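Setting up the two-arm block cell on the round table

This page covers the Gotik cell: two arms, two black grippers, a camera on each wrist, one round table. It picks up where the bolting-down page stops, so the arms should already be fixed, powered and talking to the controller. It ends at the point where you can run the block job and have some idea whether to believe the result.

I have set this cell up more often than I'd like. The maker's guide gives the job 50 minutes. I have never managed it in 50 minutes and I don't think the person who wrote that had to find the right hex key first. Put a morning aside.

What you need

The cubes, pink and light blue, all the same size
A set of hex keys, decent ones
A steel rule
Masking tape and a pencil
A dry lint-free cloth
The printed sheet of stored positions for your cell

1. Clear and wipe the table

Take everything off the top, including your coffee and the rule. Wipe the wood with the dry cloth. Don't use polish. The cell at Flivham was polished by someone being helpful, and we lost a Tuesday to cubes sliding away whenever a finger brushed them.

Check the table doesn't rock. Lean on the rim in a few places round the edge. If it moves at all, sort that out now, because every height you store later is measured from this surface.

2. Go over the grippers

Power down the arms before you put your hands anywhere near the fingers. Try each screw on the finger linkages with the key. You are feeling for any that turn with no effort. Tighten those to the figure on your sheet and leave the others alone. More linkages have been ruined here by overtightening than by anything coming loose on its own.

Then move on to the pads. Hold the rule flat against the inside face of each one. The two pads should meet squarely when you close the fingers by hand. If one leans, the cube will twist as it's gripped, and you'll blame the camera for it.

Follow the cable back from each wrist and make sure it has slack at full reach. I don't trust the cable check in the software. It will tell you that the cable is connected, and it said the same thing about one at Ayala that was hanging by two strands.

3. Power up and home one arm at a time

Start the left arm, let it finish, then start the right. The menu offers to home both together. It probably works. I've seen the grippers come close enough over the middle of the table that I no longer use it.

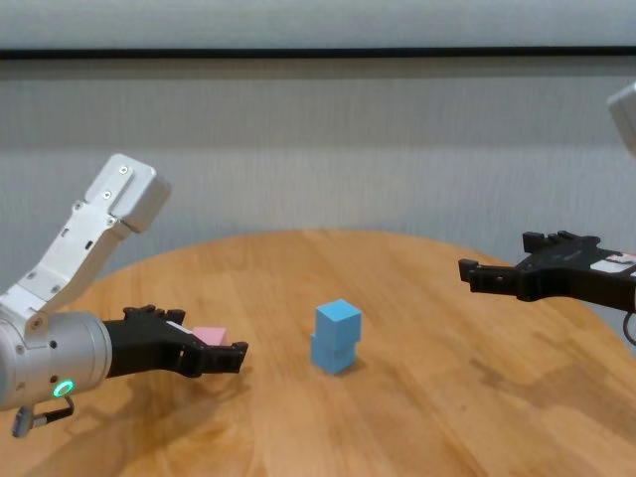 Run each arm at the slowest speed to its first stored position and stop. Compare what you have with the sheet. A small error in height matters far more than one sideways, so get down to table level and look across the wood instead of down at it. If the fingers are low, raise the stored point and run it again. Keep a hand by the stop button throughout.

4. Check the pick

Put a pink cube where the left arm expects it and a light blue one where the right arm expects it. Mark both places lightly in pencil. Run the two picks separately a few times before you let them happen in the same program.

What you want is for the open fingers to arrive on either side of the cube without touching it. If the cube shifts before the fingers close, your approach is off, even if the pick goes on to succeed. The software counts that as a pass. I don't.
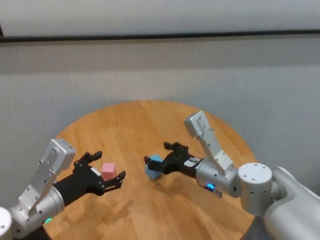

Left gripper open round the pink cube, right gripper holding a light blue one.

Once both are clean on their own, run them together and watch the space in the middle. The default gap between the arms is set to 39 mm on our cells. You can make it smaller and the job gets a bit quicker. You can also spend November waiting for a new finger.

5. Check what the wrist cameras see

Open the viewer for each wrist in turn. Wipe the lens first – half of all "calibration faults" come off on the cloth.

With the fingers wide open, you should see both pads clearly, and a cube between them should sit well inside the gap. Put other cubes further out on the table too. A view that only makes sense with one cube in it isn't much use. 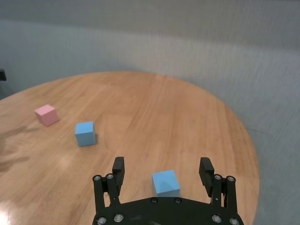

Wrist view with the fingers open: one blue cube at the gripper, another blue and the pink further out.

Look out for glare. The wood has a sheen to it and bright patches can wash out the grain, or worse, the side of a pale cube. Before you touch the exposure, try moving the lamp or lowering the blind. The automatic exposure is sold as a cure for this. On the Sonby cell it spent all day hunting up and down, so we fixed the value by hand and have had no trouble with it.

6. Find the edge

People skip this step. The table is round and the work area in the software is a rectangle, so the corners of that rectangle may be out over the floor. The arm has no opinion on the matter and will happily let go of a cube there.

Drive each gripper slowly outwards and watch the wrist view until the rim of the table shows between the fingers. Stop there, come back in by a cube's width and store that as your limit. Do it in several directions, as one point tells you very little about a curve.

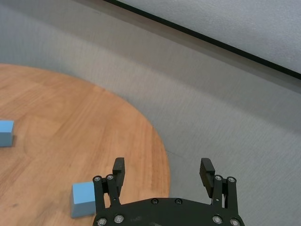

Too far out: left finger over the wood, right finger over the carpet.

If you have cubes near the rim while you do this, keep an eye on the outside of the fingers as well as the gap. A cube sitting just beside a finger is easy to knock when the gripper turns.

7. Run it and write it down

Let the full program run at half speed with somebody watching. Our longest clean run after a fresh set-up is 498 cycles, and I would be wary of anyone quoting a bigger number after one afternoon. Note any cycle where a cube was nudged, dropped or picked up crooked, including the ones the log calls good.

Save the positions under a new name and leave the old file where it is. Repeat steps 2 and 6 if the table gets moved, even slightly.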